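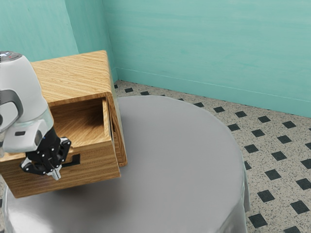
Open drawer, black handle, round table.

How to book a paintball day without overpaying

Sites love to shout about "unlimited action." Ask how many paintballs you get. At Grallitz the entry price covers 100, and a nervous beginner can burn through those before lunch.

1. Get the refill price in writing. I was quoted $88 for a case at Mendov, then found the mask upgrade was extra.

2. Count your group twice. Most deposits don't come back if 4 people drop out.
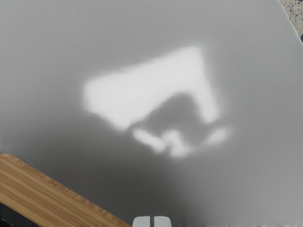
Pale grey surface with granite beyond the edge.

3. Ignore the acreage. Pindlow brags about its woods, but you'll play on whichever field the marshal picks. Ask which ones are open in March.

4. Doubt the "party package." Liam Brophy priced one at Tiongson and the main perk was cold pizza.
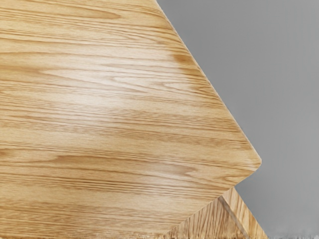
5. Buying 3000 balls up front only pays off if leftovers can be used next visit. Check before you hand over a card.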